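About Us

Laridar Racing is a small touring car team that enters two cars, employs 19 people and owns one truck, which has more opinions than most of them. We run a regional calendar from February until the weather gets silly, and we prepare customer cars the rest of the time so that the lights stay on.

How we got here

The team was started by Cheuk-hei Tang, who had been an engine man at Rirkero for long enough to know how a racing team should be run and to be fairly sure he wasn't working for one. He left with a toolbox, a phone book and a secondhand sedan that had been rolled twice. The first season was spent learning what the rolling had done to it. The car qualified last at the opening round and improved by one place when somebody else didn't show up.

It got better. A proper roll cage helped, as did a driver who wasn't also the mechanic. By the third season we had our first podium, in rain so heavy that the trophy was handed over in a bus shelter. The trophy is in the front office. The sedan is in the back, under a tarp, and is not for sale, although you'd be the first to ask.

What we do

Racing is the part people come to see. Both cars run in the production-based class, with Arner suspension and our own engines, built in the room behind the parts counter. Our drivers change from year to year, depending on talent and, let's be grown-ups, budget. We've had quick ones who broke things and careful ones who finished seventh. We're fond of both kinds, though the second kind is cheaper to feed with gearboxes.

Customer preparation is the part that pays. If you own a touring car and want it built, rebuilt or told the truth about, we can help. We do corner weighting, alignment, cage work, wiring and dyno sessions. We will also come to your race weekend with a tent and a set of spares. A full engine rebuild starts with a strip-down and a phone call, and we suggest sitting down for the phone call.

The Kälin Cup is our one-make series for beginners, now with 4 rounds a year. Every car is the same, which leaves very little to blame. Entry covers tires, scrutineering and lunch. The lunch has improved.

The workshop

We're on the old dairy site behind the fairground, in a building that still smells faintly of butter in warm weather. There are six bays, a dyno cell and a kitchen with a kettle that trips the dyno cell. Visitors are welcome on Fridays if they call first. Please park by the fence and not in front of the truck. The truck does not reverse well and neither does the man who drives it. 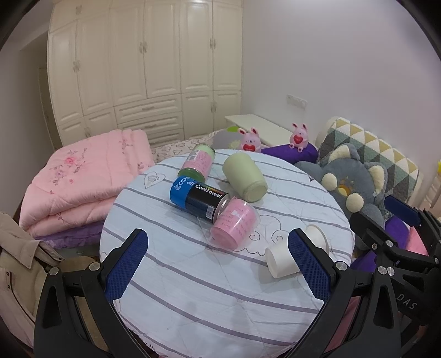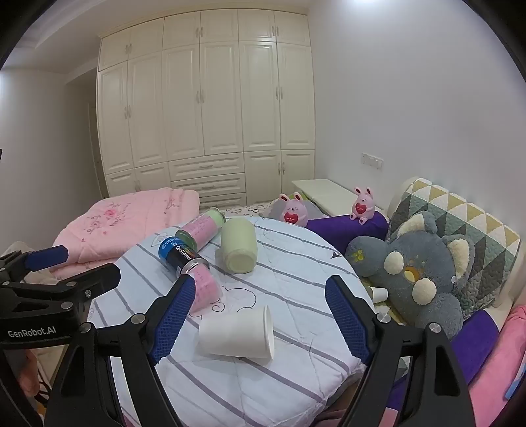 Joining us

We take one apprentice every year. You don't need to have raced anything. You do need to be able to read a torque chart, get up early and sweep a floor without writing a song about it. More than 1000 people follow our race reports by email, and a surprising share of them write in to correct the lap times, so we're also happy to hear from anyone who can type carefully.

Sponsors should ask for Cheuk-hei directly. He'll show you the space on the rear doors and explain how often the rear doors are on television, and he will be optimistic about it.

Write to Laridar Racing, PO Box 2557, or use the contact form. We answer most messages within the week, except race weeks, when we answer them from the passenger seat of the truck.

Page last updated 7 May 2021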